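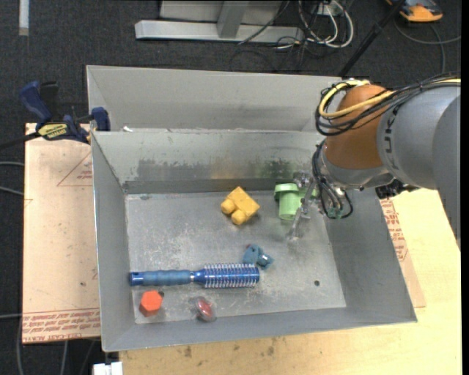
1/7 Coleção Irnia: informações sobre o lançamento

A Plelwood comunica a chegada da coleção Irnia às suas lojas e ao canal em linha no dia 20 de janeiro de 2021. A linha, desenhada pelo estilista Hadi Kassab, inclui vestuário de malha, casacos e calçado.

2/7 A coleção é composta por 16 modelos, dos tamanhos XS a XXL. As cores disponíveis são areia, verde-musgo e azul-noite. O casaco comprido será vendido apenas em azul-noite.

3/7 Preços: o casaco comprido custa 182 euros e a versão curta, 179 euros. Os preços das restantes peças constam das respetivas páginas de produto e incluem IVA.

4/7 As malhas foram produzidas na unidade de Matar, com lã merino e algodão. Recomenda-se lavagem à mão e secagem na horizontal. As instruções completas figuram na etiqueta interior.

5/7 Os titulares do cartão Plelwood beneficiam de um desconto de 10% na primeira compra da coleção. O desconto não é acumulável com outras campanhas nem se aplica a cartões-oferta.

6/7 A loja de Virkmont disporá de serviço de ajuste de bainhas e mangas, mediante marcação prévia. Trocas e devoluções seguem as condições habituais, com apresentação do talão. As peças ajustadas não podem ser devolvidas.

7/7 A segunda parte da coleção, dedicada a acessórios, está prevista para agosto. Os pedidos de imprensa devem ser dirigidos ao gabinete de comunicação da Plelwood.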